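Huddale Community Newsletter
2023-02-04

From the science table: colored water, patience and a good rack

Those of you who have dropped by the hall on a club afternoon will know that the science table is the one in the back room with the towels under it. We started it in October, after Jenő Szabó came to us with two boxes of glassware left over from his years teaching school in Stirthorpe and asked whether we had a corner he could use. We did have a corner, and it has grown a bit since then, as corners do. I promised several parents that I would write something down about how the color mixing works, because the children come home talking about it and then, I'm told, the food coloring disappears from the kitchen cupboard and the good drinking glasses come out.

So let me try to set it all down in one place, and you can do it at home with fewer stains than we had at the start.

The idea is as simple as can be. You make up three strong colors in water – red, yellow and blue – and then you mix small amounts of them in clear tubes and see what you get. The younger ones like to pour everything together straight away and arrive at brown inside a minute, which is a perfectly good result the first time. After that they start wanting a particular green, or the orange of somebody's raincoat, and then the whole thing slows down and becomes very absorbing. I have watched a six-year-old spend most of an afternoon on purple. Her grandmother had come to collect her and ended up taking off her coat and making a rather handsome turquoise of her own.

Start with the water. Cool tap water is fine. Jenő makes up each of his strong colors in a jug holding 300 milliliters and puts in enough food coloring that you can't see your finger through it, and he says most people at home are too timid at this stage. A weak yellow gets swallowed up by everything. If you do end up with a pale color, it's no great trouble to add more, but do it before anyone has begun mixing, or the notes won't match what's in the jug and there will be complaints (there were complaints).

Then you need droppers. We have the little squeezy plastic kind, one for each color, and the rule of the table is that the red dropper goes back in the red. It sounds fussy, I know! But one blue dropper in the yellow jug and you have a green jug for the rest of the day, and the children take it much harder than you would think. A strip of colored tape around the top of each dropper has saved us a good deal of sorrow. 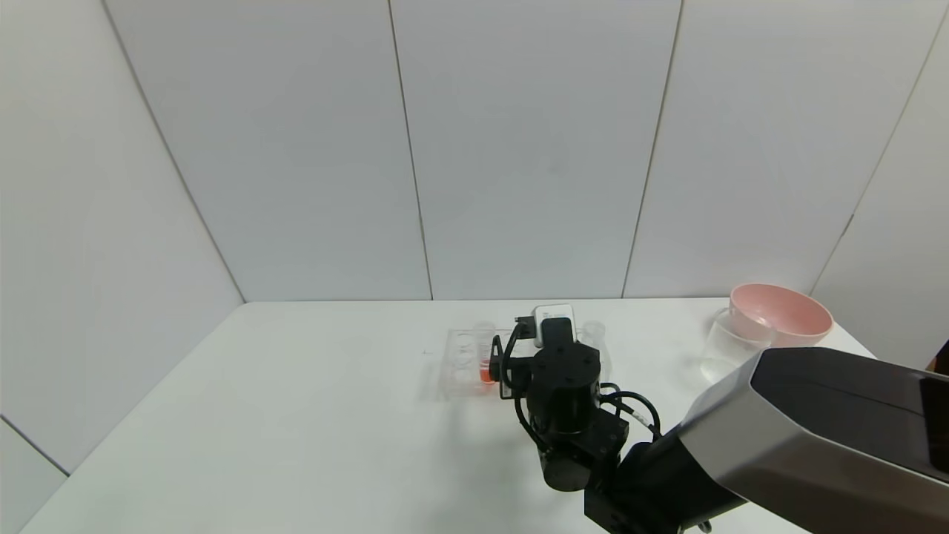
Test tubes are much nicer than drinking glasses for this, if you can get them, and you really don't need many. The color shows all the way through, a small amount of liquid goes a long way, and there's something about holding a tube up to the window that makes even the grown-ups stand up straighter. What matters just as much is having a rack to stand them in. I'm very fond of the clear plastic sort, with the round holes in a row, as you can look through it at the color without lifting anything out. An orange-red like the one in the middle tube is a lovely place to begin, with an empty tube on either side of it, ready for a version with more yellow and a version with more red. Fill only the lower part to start with, and you'll have room to change your mind. A white tabletop helps too, and if yours is dark wood like mine, a sheet of plain paper under the rack does very well. Keep a bowl within reach for tipping out the ones that didn't please.

Write down the drops. I can't say this warmly enough. Every child believes they will remember that it was seven red and four yellow, and by the time they've had their juice and crackers it has gone completely. We use the backs of old raffle sheets, with a column for each color and a space at the end for a name. The names are the best part. On our wall at present we have Fox Soup, Tuesday Jam, Grandpa's Boat and one called simply No. Mrs. Šimek from the library has kindly offered to bind the sheets into a little book for the summer fair, so if your child has some at home in a coat pocket, please send them back to us, however crumpled.

For the older ones, Jenő likes to set a matching game. He makes a mystery color before they arrive, hides his recipe under the biscuit tin and lets them work toward it. They are allowed to argue. The closest match gets to set the next mystery, and I must say some of them are crueler than he is. If you try this at home, keep the mystery to two colors until everyone has had a win.

A word about cleaning up. Rinse the tubes as soon as you've finished, while the color still runs out easily, and stand them upside down to drain. A narrow bottle brush gets into the bottoms. Food coloring on fingers wears off in a day or two, and on shirts it is best treated with cold water and soap right away – please send your children in something you don't love. We do have aprons, but they're adult aprons, and the smaller scientists trip over them. If anyone handy with a sewing machine would like to shorten a few, I would be so grateful, and there would be cake.

Now for the practical part. The club has been so well attended that we'd like to buy more racks and a proper set of tubes, so that people aren't waiting their turn. The price from the Redenik catalog comes to 230 dollars for everything, and thanks to the bake sale we already have 155 of it in the tin. Jenő has offered to match the next donation that comes through the door, whatever it is, which was generous of him and possibly a little reckless. The tin is on the shelf by the hall entrance, next to the lost gloves.

We could also use clean glass jars with lids for storing the strong colors between meetings, small notebooks, and old towels, of which we can never have too many. Leave them in the crate under the coat hooks and we'll find them.

Next time we're going to try layering, with sugar stirred into the water so that one color sits on top of another. Jenő did it at my kitchen counter last week and got four bands before I bumped the table. Children under eight should bring a grown-up, and grown-ups are welcome to bring themselves.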